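3. Keeping the Cell in Order

3.1 Layout

The cloth-handling cell, which everyone at Larklow calls Tetteh, has two arms, one table and more cable than either of us budgeted for. The arms are mounted on opposite sides of a black extrusion frame that runs round the tabletop, with their base plates near its left and right edges. They are close enough together to share a bin and, on a bad morning, to shake hands. The work is dull by design: cloths come out of a plastic bin, get spread or folded, and go back.

We describe the upkeep of the cell at some length. Earlier papers from our own group gave it a single sentence (“the system was calibrated”), and we have since met the people who tried to repeat the work from that sentence.

The bin is the hardest place to work in and the first to show that something has drifted. Both grippers have to come down inside a space meant for one hand, past a rim that does not give. An arm that is slightly out at the shoulder can behave perfectly over open table for a week and then tap the rim on every approach. 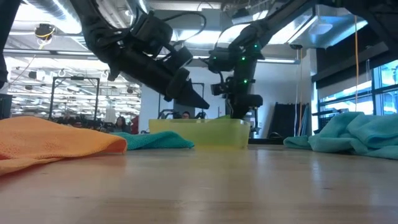 Figure 1. Both arms working at the bin, with cloths on the table to either side.

We therefore use the bin as our daily check. Each arm is sent to five fixed points above the rim and its fingertip height is read off with a steel rule. Renato Quiambao built a laser jig for the same job, and it is a lovely thing. The steel rule takes less time and has never needed a firmware update. A reading out by more than a finger's thickness stops work; anything smaller goes in the logbook and is looked at again after lunch.

3.2 Fingers and fingertips

Cloth is soft, and we assumed when planning the cell that it would be kind to the grippers. It is kind in the way that water is kind to rock. The fingertips spend much of their day being pushed down towards the table to get under a hem, and it is the table that wears them. We change tips in pairs, after 50 hours of running. Changing only the worn one leaves the gripper closing slightly off centre, so that it picks up a towel and turns it at the same time. One of us spent most of May treating this as a fault in the control software. 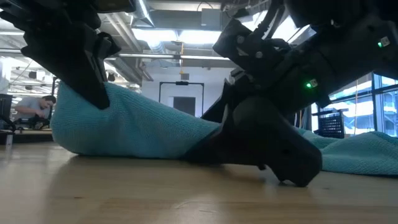
Figure 2. A gripper low against the tabletop at the lower edge of a towel.

How low the tip may go is set by hand for each arm. The procedure is plain. With the arm in slow mode, bring the closed tip down onto a single sheet of printer paper, stop when the paper drags but can still be pulled free, and save that height. Then repeat with the towel in place of the paper and check that the arm stops in the same spot. Genalyn Aquino wrote this up on one side of a card taped beside the controller. An earlier version by the first author ran to 11 pages and was, as far as we can tell, never opened.

Lint is the other half of the matter. It gathers at the root of the fingers, where it packs down into a sort of felt and keeps the gripper from opening fully. We brush it out at the end of each session with a dry toothbrush. Compressed air was tried once. It moved the lint from the outside of the gripper to the inside.

3.3 Cables

Of the 224 entries in the logbook, more concern cables than everything else put together. The joints are well made and rarely trouble us. The cables must bend with every movement, and each arm has loops near the wrist that have to be long enough for full reach and short enough not to snag on a bin, a towel or the other arm. These two lengths overlap, but only just.
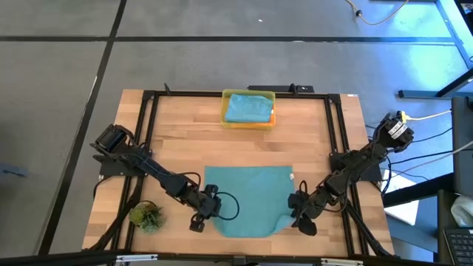

Photo: Jomar Marquez / Larklow workshop

Our settled practice is to tie each cable down at the last fixed point before the wrist and leave the rest free, then drive both arms through their widest reach at low speed while somebody watches with a hand near the stop button. Ties are cut and replaced whenever a joint is opened. Reusing them saves almost nothing and accounts for two of the three longest stoppages in the log. The third was a connector that had been pushed nearly all the way in, by a person who is an author on this paper and has asked that we leave it there.

Frame bolts are gone over with a torque wrench every second week. They seldom need it. When they do, it is nearly always the ones under the right base plate, and we have no good explanation. Ruben Vandenberghe suspects the floor. Teodoro Javier suspects Ruben Vandenberghe, who fitted them.

3.4 Restarting after a repair

After any repair the arm is homed, the five rim points are measured again and the paper test is done on both sides, including the side that was not touched. Only then does cloth go back on the table. The first run uses one flat towel, laid out by hand, and both arms must spread it without a stop before the bin is brought into play. If the run fails, we go back to the cables before opening anything else, an order of business we reached slowly and would have resisted if told.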